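Chapter 4
Comparing Grippers Fairly

In this chapter you will
set up a bench trial for two or more grippers
choose test objects that bring out real differences
record misses and drops so another group can read them
decide when a difference in scores is worth believing

Ask a room full of robotics students which gripper is best and you will get a lively argument! One group loves suction, another swears by soft fingers, and somebody always defends the plain two-finger design with flat pads. All of them can be right, depending on what has to be picked up, and finding out for yourself is some of the most enjoyable work in this book.

Take a crinkly foil packet. It bends when you squeeze it, it reflects light in every direction, and its creases move as soon as a finger touches them. A suction cup that lifts a glossy box all day long may leak air along a single fold. Flat pads often do better, provided they close on both faces of the packet at the same time and don't push it over first. Now stand the packet in a tray with ridges on the floor and low walls around it. The ridges change where it can lean, the walls limit how low the fingers can reach, and you have a small, cheap test that tells you a great deal about finger shape.

We will follow one trial through the whole chapter. The Skestutby bench trial compared 2 finger sets, the Prirkside block pads and the Costcombe curved pads, on the same hand-held gripper tool. Each set made 60 attempts per object, and the full log runs to 1,005 entries once practice grasps and repeats are included. You will get to work with that log in Section 4.3, and it is messier than you might expect (wonderfully so, if you like detective work).

Section 4.1 covers the starting position. Every attempt in the trial began with the fingers fully open, the tool held short of the tray, and the wrist camera looking forward past both pads. Section 4.2 deals with scoring, using the Cheung scale, which gives each grasp a mark from 0 to 100.

Before you read on, study Figure 4.1 and sketch the path you would take to the packet. Which wall of the tray would you cross? How would you turn the pads so they meet the foil flat? Keep your sketch, as you will need it for the first bench exercise.
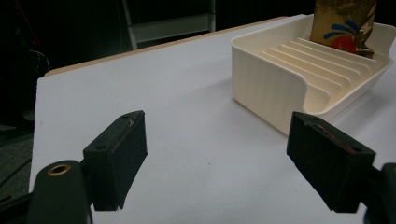 Figure 4.1 Block pads open over the table, with the gold foil packet upright in its ridged tray.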